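White shirts going dingy after moving to a house with well water

Posted in Laundry and Fabric Care

Kyung-hwa Ji
Clatlow, October

We moved out to Clatlow in the spring and the house is on a well. Before that we had city water and I never gave laundry much thought. Now anything white comes out of the wash looking a little grayer each time, and the towels are stiff enough to stand up. Colors look okay but I think they are fading faster too.

The washer came with the house. It is a Haugland top loader with a regular agitator and it seems to run fine. I use Perkik liquid, the unscented one, and fill the cap to the second line. I wash whites on warm and use fabric softener in the rinse. I tried chlorine bleach twice last month. The first time I saw no difference, and the second time two shirts came out with faint orange-yellow patches they did not have when they went in.

I bought hardness strips at the hardware store and the kitchen tap came up as "very hard," which is the last color on the chart. There is no softener in the house, just a sediment filter where the line comes in. The previous owners left no paperwork on it.

Most of what I care about is work shirts and a few cotton tops. I don't want to replace them all if they can be brought back. I also don't want to spend a lot on a softener before I know that's the problem. 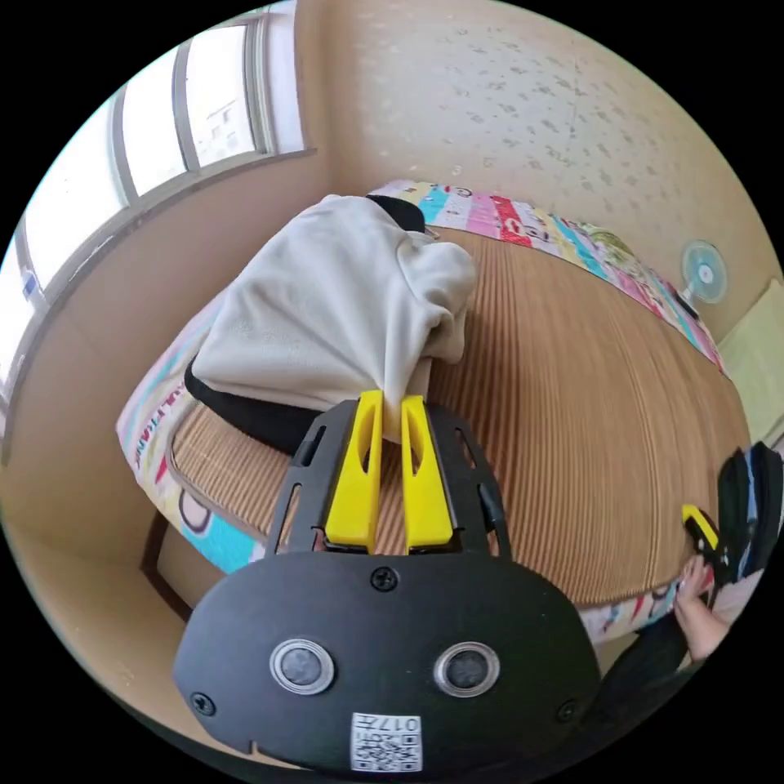 White garment with a fold hanging down.

What I would like to know is whether I should change the detergent, the temperature, or the water first, and whether there is anything that gets the gray out of things that are already gray. Also whether I made it worse with the bleach.

zorkelura
Member, 1,718 posts

Three separate things are probably going on, so I'll take them one at a time.

The bleach. Stop using chlorine bleach until you get the water tested for iron. A hardness strip doesn't measure iron. Chlorine bleach oxidizes dissolved iron and the rust settles in the cloth, and orange-yellow patches after bleaching are a common sign of it. If you see a rusty ring in the toilet tank, that points the same way. The patches can usually be taken out with a rust remover made for fabric, the kind with oxalic or citric acid in it. Follow the label, wear gloves, rinse well, and never let it meet chlorine bleach. Run a plain rinse cycle in the machine first so there is no bleach left in the dispenser or the tub.

The gray. Hard water ties up part of your detergent before it does any cleaning. Soil comes loose, doesn't stay suspended, and goes back on the fabric. Fabric softener adds a film on top of that and the film holds soil too. I would quit the softener completely. Towels will feel rough for a few washes and then improve.

To get the old gray out, do one long soak. Fill the tub or a big bucket with the hottest water the care labels allow. Add a non-precipitating water conditioner (look for sodium hexametaphosphate or sodium citrate on the package) and your normal amount of detergent. Put in clean, dry whites, stir them every so often, and leave them until the water is cool. The water will likely turn an ugly color. Drain, then wash them again with conditioner and no detergent. Check for suds in the last rinse. If there are suds, rinse again.

Going forward, use a powder in place of the liquid if you can. Powders usually have more builder in them, and builder is what deals with hardness. Wash whites on hot if the label says hot is fine, and use the full dose for very hard water. The second line on the cap may not be enough. Don't pack the tub. Clothes in a top loader need to roll over, and in a stuffed load they just sit there and rub.

Before you price a softener, pay for a lab test. The county office can usually tell you which labs take samples from private wells. Ask for hardness, iron, manganese and pH. Mine cost 56 dollars and it kept me from buying the wrong unit. A regular softener handles a small amount of dissolved iron. With a lot of iron you need a separate filter ahead of it.

Also look at that sediment filter. If the cartridge is brown and slimy it's overdue. They are cheap, but write down the size before you go to the store. I have bought the wrong one twice.

dale_in_back
Member, 68 posts

I just use vinegar. Half a cup in the rinse. My wife's mother did it for years and her sheets were white as anything. Don't know about iron, we are on town water.

Towels dry softer if you shake them out before you hang them.

Kyung-hwa Ji

Thanks to both of you. I looked in the toilet tank and there is a rusty line all the way around, so I guess that settles the bleach. I poured what was left of the softener into the back of the cabinet pile to give away.

I did the soak last night with a citrate conditioner, one tub of tops. The water was the color of weak tea after 90 minutes and I left them in a while longer. They are still drying so I can't say how they came out. The two shirts with the patches I kept separate until I can get the rust remover.

The filter cartridge was brown. No idea how long it had been in there. I'm sending off a water sample this week and will post the numbers when I have them.

zorkelura

Good. When you collect the sample, use the bottle the lab sends and take it from a tap ahead of any filter if you have one. If the only tap is after the filter, write that on the form.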